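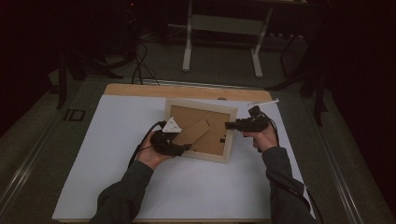 Bench 2, frame face down on the white board, one gripper on the frame's corner, the other on the edge of the backing.

WORKPLACE INSPECTION: FRAME BENCH, HAND-HELD GRIPPER WORK
Site: Juvuvwood, finishing room
Date: Feb 7, 2018
Inspected by: Maricica Mihăilă
Present for the bench side: Ayane Ichikawa
Marks used: OK / ACTION / NOT ACCEPTED

Background for anyone new to the file. Kubo wants the back-fitting and turning of frames done by its arm, Irico, by the end of the year. Until then the fitters do the same job holding grippers, and the recordings go to Kubo to teach the arm. The project paper calls this "light duties". I have kept the inspection to what the fitters do now, with a few remarks on what they have been promised.

1. BENCH AND FLOOR

1.1 Table stable, top undamaged. OK

1.2 Work board flat, no lifted edges. OK
Comment: White is hard on the eyes under that lamp. Two fitters said so separately. Ask Kubo whether a duller board would do. The answer last time was that it would spoil the recordings, and I would like that in writing.

1.3 Cables off the floor and out of walking routes. ACTION
Comment: Loose tangle on the floor behind the table. Tidy, tie and cover. This was on the previous sheet too.

1.4 Stand and tripod legs clear of walking routes. ACTION
Comment: Legs on both sides of the bench, and it is dark back there. Tape the floor or move them.

1.5 Gripper cables do not drag over the work. ACTION
Comment: One lies across the board. A hook overhead would cost next to nothing.

1.6 Lighting even across the room. NOT ACCEPTED
Comment: Bright bench, black corners. People step away from it half blind. The old room lights must go back on between recordings, whatever the plan says.

2. THE JOB

2.1 Clips on the backing can be turned without force. OK, with doubts
Comment: By bare thumb this is a moment's work. Through a gripper it is slow and the wrist does all the turning. Ayane says her right forearm aches by dinner time. The risk sheet from Kubo lists "no strain expected" and gives no name for who expected it.

2.2 Easel stand folds and unfolds without trapping fingers. OK

2.3 Frame can be stood up and held safely. ACTION
Comment: Glass side is the worry. There is no agreed hold, so every fitter has found their own. Write one down.
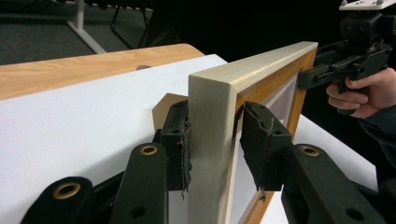
Item 2.3. Side rail pinched from both faces, one pad over part of the picture opening.

2.4 Gripper pads in good condition. NOT ACCEPTED
Comment: Ragged edges and small holes in both pads of the gripper checked. Change them. Nobody on the bench had been told who orders these or when they are due. Stores found a box of 378 under the code name Filer, so there is no shortage, only no owner.

2.5 Breaks taken away from the bench. ACTION
Comment: The target is 950 recordings for the month. The count stood at 317 this morning and is written up on the wall where the fitters can see it. Take it down. A fitter behind on a wall chart will skip a break.

3. PEOPLE

3.1 Fitters told what the recordings are for. ACTION
Comment: Told once, at a short meeting, with slides. Most took away that the arm will "help". I asked the Kubo contact what a fitter does all day once the arm fits the backs, and was told "quality". There are no such posts on the staffing plan for the room.

3.2 Fitters may refuse gripper work without loss of hours. NOT ACCEPTED
Comment: Told yes, shown nothing.

3.3 Aches and near misses written in the book. ACTION
Comment: The book is blank for the gripper bench. I don't believe it. Ayane will keep it on the bench from now on.

Work may carry on at this bench once 1.6 and 2.4 are put right. Item 3.2 goes to the manager with this sheet. Next visit before the end of February.

Signed: M. Mihăilă
Seen by: A. Ichikawa ("Agree, except 2.1 should be ACTION.")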